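Household Diary, Pamness Residence
18 July 2021

The review of the dining area was resumed this morning, in accordance with the schedule circulated by Ms. Watkins at the start of July. Mr. Palma attended for the first hour. Ms. Tang joined by telephone and asked that the large table be dealt with before the shelves, as the shelves depend on what is left over from it.

It was agreed that the table should remain in its present position. The goods stored beneath it will stay there until the new cupboard from Zitden is delivered. Mr. Choo has confirmed a deposit of 50 and a balance of 348, payable on delivery. 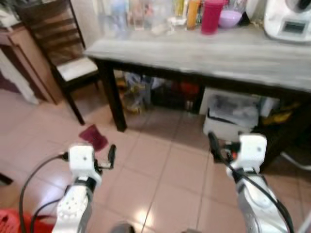 The large table, with the lavender bowl and the white appliance.

The appliance is to keep its place at the right end of the table. Mr. Palma proposed moving it to the pantry – the proposal was noted and not adopted. I have asked that the instruction booklet be found and placed in the kitchen drawer with the others.

Ms. Valdebenito then raised the matter of the drinking things. Residents have been taking glasses upstairs and leaving them there. From now on the pitcher and cups are to be kept together on the table, and anything carried to another room is to be returned by 10 in the evening.

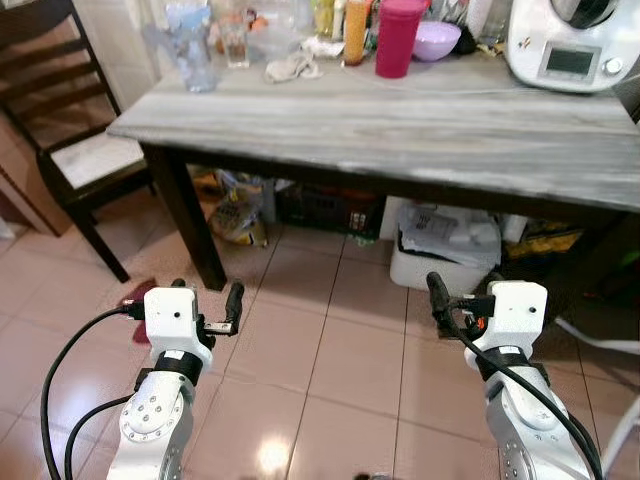
Cloths were discussed next. Used cloths should go directly to the laundry at the end of each meal, and a fresh one should be folded and left near the bowl. Bottles are to stand toward the back, with their caps closed. Ms. Watkins will write this out on a card in large letters.

Lunch was taken late. In the afternoon I wrote to Jarkix regarding the floor tiles and requested a second estimate, the first having been addressed to the wrong residence. No reply as yet.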